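Gama Handling Lab, Brarinlow
Open position: Test Technician, Robot Cell Safety and Fault Review
Full time, fixed term of 18 months, start in June

We are looking for one person to join our small test group in Brarinlow. The group runs picking trials with industrial arms: the arm takes mixed items out of a bin, one after another, and we record what goes wrong. The new colleague will work mostly on one question, and we prefer to write it openly in the advertisement.

Why the position exists

In the last long trial our picking cell made 357 protective stops. Most of them were harmless. The gripper touched the wall of the bin, the force limit was reached, and the arm stopped as it should. But in 6 cases the arm did not stop at the first contact. It continued to push for a short moment before the controller reacted. Nobody was inside the fence and nobody was hurt. We still count these 6 cases as a safety matter, and the cell has run only at reduced speed after that trial.

We have two explanations and we cannot yet choose between them. The first is the cable bundle at the wrist. When the last joint turns far, the bundle may pull on the gripper and the force reading becomes wrong. The second is the threshold in the planning software, which was written by our partner Naqvi and was tuned for a different bin. It is possible that both are true.

Your tasks

Repeat the contact tests at reduced speed and write down every stop with its cause.
Inspect cables, ties and connectors before each shift, and replace what is worn.
Re-route the wrist cables together with our mechanical workshop.
Prepare the sets of objects for the trials. We use soft toys, wrappers, clear packages, small containers and other things that are difficult to grasp.
Write a short fault report in English after each test block.
Press the stop button when you have a doubt. You will never be asked to justify this.

What we expect

A finished technical education in mechatronics, electrical work or a similar field. Practice with one industrial robot brand, it does not matter which. You should be able to read a wiring diagram and a log file. Programming is welcome but we can teach the part that you need. Patience is important, as some faults come back only after many hours.

The workplace

You will spend more than half of your time at the cell, and the rest at a desk in the next room. The work is done standing, and you will lift parts up to 15 kg.
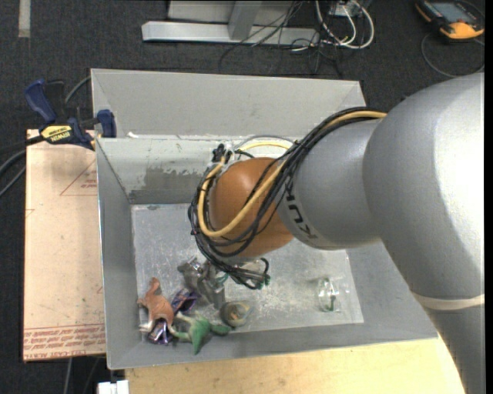 Trarkamwood, where our second cell is installed, asked us to add a remark to this advertisement: please tell the applicants that the fault was not found by the software, it was found by a technician who heard the motor sound change. We are glad to add it. Their cell has a shorter cable bundle and has shown no late stop until now, so you will travel there several times to compare the two.

Conditions

Day shift only, starting at 7:30. Safety training is paid and takes place in the first two weeks. You will not work alone at the cell before it is completed. Travel to Trarkamwood is paid by us.

How to apply

Please send a curriculum vitae and one page about a fault which you have searched for yourself. Tell us also what you tried that did not help. Applications are read as they arrive, and interviews are held in Brarinlow, with a visit to the cell.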